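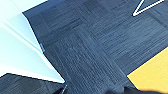
Can one person put the Temix arm kit together at home?

Most people can, given a long afternoon, a set of metric hex keys and enough room on the table to lay the parts out before starting.

Workshop Kits > Arms and Grippers > Temix Wrist-Camera Arm

Print this page | E-mail this page

Temix Wrist-Camera Arm, Home Build Kit

The Temix began on a bench at Zusholm, the shared workshop where I have been happily making a mess for years, and it is still the arm I would hand to a friend who wants to build something that can fetch and carry in an ordinary room. It comes as a kit of 104 parts, not counting the screws, and every joint goes together with the same two sizes of hex key. I was stubborn about that one, having spent far too many evenings hunting for the third size.

You get six motorized joints, a two-finger gripper and a small camera that sits right behind it. The camera is what people write to me about most. It rides along with the wrist, so it sees whatever the fingers are headed for, and it also sees a good deal of floor at strange angles while the arm is on its way there. Let it! If you are collecting runs to train on, leave those stretches in. My own early runs were trimmed down to the tidy parts, and the arm got lost every time it had to travel between one job and the next.

Reach is 1130 mm from the shoulder to the fingertips as the kit is supplied. With the longer wrist spacer fitted (it's in the box, in the paper sleeve with the spare fingertips) you get 1164 mm. It doesn't sound like much of a gain until you try to get a fingertip behind a cabinet door, and then you will be very glad of it. The spacer does add a little sway when the arm stops suddenly, so turn the wrist speed down a notch after you fit it and run the level check again.

What to try first

Start with something soft and light on the floor, then move up to furniture. A wardrobe makes a lovely second project, and it has kept me busy much longer than I planned. Doors swing, so the arm has to follow a curve and let go at the right moment. A hanging jacket gives way when you touch it, and a basket full of odds and ends asks for a different grip nearly every time.
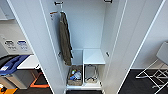
Both wardrobe doors open, with the jacket hanging at the left and the basket and a grey bin or bag at the bottom.

If you work on a wardrobe, park the base far enough back that the doors can open all the way without bumping it. Mark the spot on the floor with tape once you find it. Pale interiors can be hard on the camera, too — a bright white panel up close will wash out and take the edges with it — so lock the exposure before a run, using the inside of the door as your guide.

For fingertips, I like the ribbed pair for fabric and the flat pair for handles. The ribbed ones will also pinch the rim of a basket, though a heavy basket is asking too much of this arm, and please don't try it with anything you would mind dropping.

In the box

Arm parts, bagged by joint
Gripper with flat and ribbed fingertips
Wrist camera with cable and two clips
Standard and long wrist spacers
Table clamp
Power supply with inline stop switch
Printed build guide

You will need to bring your own computer, your hex keys and, if the arm is going on a rolling base, the base itself. The bolt pattern fits the Vương cart without drilling. Other carts will probably want an adapter plate, and I am glad to send the drawing if you ask.

Keep the stop switch where your hand can find it, and route the camera cable through both clips before you power up. The next batch of kits goes out in August. Orders are packed in the order they come in, and I answer build questions myself, usually in the evening after the soldering irons are off.

Harpreet Chan

Contact | Copyright Temix Kits | Back to top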